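Nilten Set-up Guide
Section 4. Recording demos in the simulator

Do section 3 first. If the two arms don't load, nothing here will work, go back.

You need the box task open (File, Tasks, Box) and both hand controllers paired. Front view should come up by default, with the box toward the back of the table and an arm on each side of it.

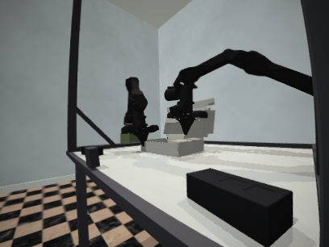

Trosovness, 05/02/2023

Applies to the Bustska build 2937 and up. Older builds save the two arms in separate files and the trainer won't read them. Update before you record, not after.

4.1 Before the first take

1. Press Reset. Wait for the arms to stop moving.

2. Set the seed to Random. A fixed seed gives you the same layout every time and the model just learns the layout.

3. Open the view list. You want the front view, the high view and one wrist view per arm - all four ticked. The wrist views have no labels on the picture, only a tab name, so check the tab.

4. Open both grippers all the way with the triggers. In each wrist view you should get two black fingers with a clear gap between them. Hard-edged shadows on the surface are normal, leave the lighting alone.
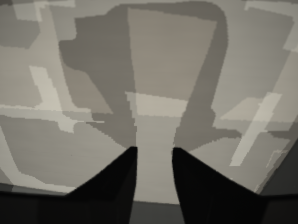

5. Zero the triggers. Hold both fully released for 2 seconds, then click Zero. Skip this and the gripper values drift thru the whole session.

CAUTION: Don't click Zero with a trigger half pressed. Every take afterward is off and there is no fix, you have to record again.

4.2 Recording a take

6. Click Record. The bar at the bottom turns red.

7. Bring both arms in slowly. Fingertips down, close to the box, then stop for a beat. Short pause is good. Long pause is bad - the model learns to sit there.

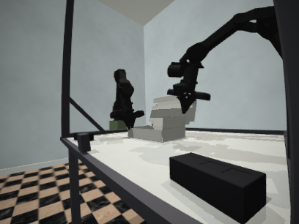

Keep both arms in motion or both still as far as you can. One arm parked for half the take is the most common reason a take gets rejected in review.

8. Do the task in one go. Missed grasp? One retry is fine and worth keeping. Two or more, hit Discard.

9. Back the arms off, open the grippers, click Stop.

10. Mark it Good, Retry or Bad. Retry means it got there on the second attempt. Dont leave it blank, blank takes are skipped by the trainer.

Note: takes over 1769 frames get cut at the end without a warning. If the counter goes yellow you are too slow.

4.3 Checking what you have

Play back every fifth take in the high view. You're looking for arms that jump between frames, a gripper passing thru the box wall, or a block that moved with nothing near it.
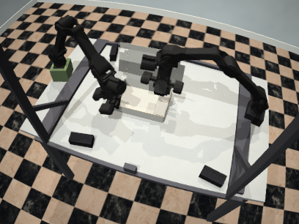

Any of those, mark it Bad and move on. Don't try to trim around it, the timestamps won't line up with the wrist views anymore.

The Conceição starter set has 81 takes in it and trains fine as a first pass. Aim for at least that many Good ones of your own before you start a run. Mixing your takes with the starter set is OK if the frame rate matches.

11. Click Export, pick Single file, both arms. Export folder can't have spaces in the name. Known bug, fix planned for December.

Go to section 5 for traning.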